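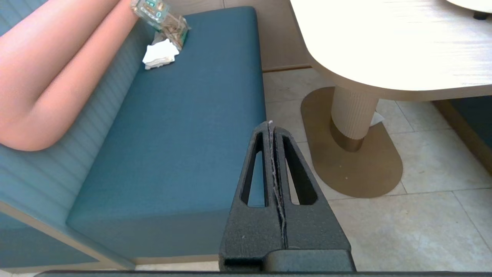
What gets left behind in a booth?

Crumbs mostly, and whatever people had in their pockets.

Home Stories Poems Submit Past Issues Contact

BOOTH FIVE
by Wanda Zalewska

Ten to close. Zohreh already had her apron off, she wanted the blue seats done before the last bus and I said go, go, I'll do them.

"All of them?"

"It's 5 booths, Zohreh. Go."

She went. Coat half on, one sleeve flapping behind her.

So. Cloth, spray, bin bag. Start at the window and work in. That's how Hubert Aigner taught me in December, my first week, when I still thought Borel was a person and not just the name over the door. Window first. Bolsters after. Wipe away from yourself. He had a whole speech.

Booth one, nothing. Booth two, a pen. Three had a kid's mitten, grey, still damp, so I put it on the heater and then forgot it there, hope it was wool. Four was clean becuase no one sits in four, there's a draft.

Five is the one at the back where you can talk without the whole place hearing.

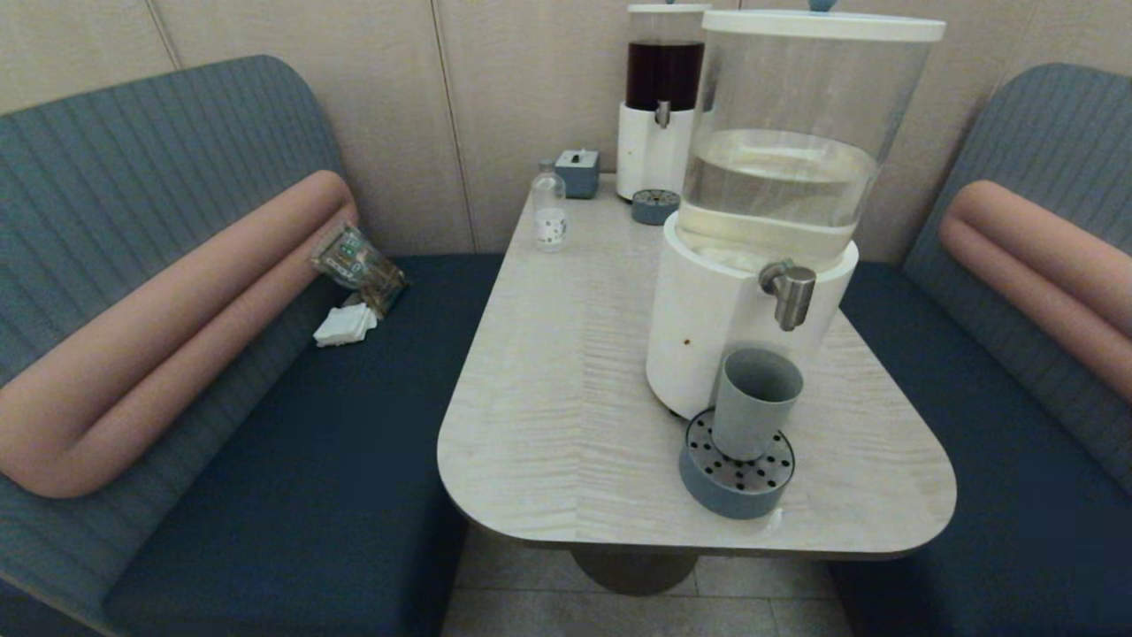
They'd been in from three o'clock. Cristóbal on the left and the woman across from him, Seraina, I only knew her name because he kept saying it. Seraina, listen. Seraina, it's only Skarnden, it's two hours on the train. One pot of tea the whole afternoon. She didn't take her scarf off.

I'd gone by at four with the water. Gone by again at half past. She was folding napkins. Folding and folding, small, corners nearly lined up, putting each one on the last one. He wasn't eating. He'd brought his own snack in, which you're not supposed to, and I let it go.

"You could come back on weekends," he said.

"I could," she said. In that voice.

And then next time I looked they were both gone and there was money under the saucer. Too much money. A hundred, for tea.

I stood there with the cloth. You're meant to sweep it all into the bag, seat and table, done, next. Hubert would have. But the napkins. She'd folded them so small. I picked up the top one and there was writing inside, blue, a bit bled through. A number. 3,377. Nothing else, no name no street.

A locker? A house up in Brosach, they go that high on the long road. What he owed her. What she owed him. I had no idea and it was six minutes to close.

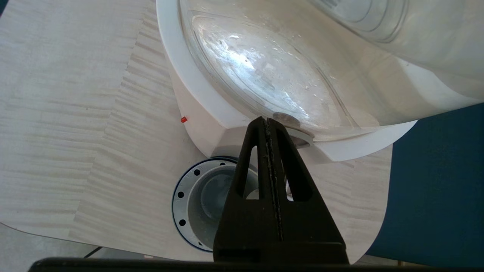
The water jug still needed doing too. I left it. Went out the front with the napkin in my hand like an idiot, no coat, looked both ways. Only the bus pulling off, Zohreh in the back window waving at me, what are you doing, what are you doing.

Then him. Over by the chemist's, under the awning, on his own.

"You forgot this," I said. Out of breath from nothing, from twenty steps.

He looked at it a good while. "That's not mine."

"It was in your booth."

"It's her writing." He still didn't take it. "Was there anything else?"

I thought about the money. "No," I said. "Well. Your snack."

He laughed, sort of. Then he took the napkin and folded it along her folds, careful, and put it inside his jacket, and asked me when the last train was, did I know, to Skarnden.

I didn't. I said twenty past, maybe. I said run.

He ran. I went back in and did the jug.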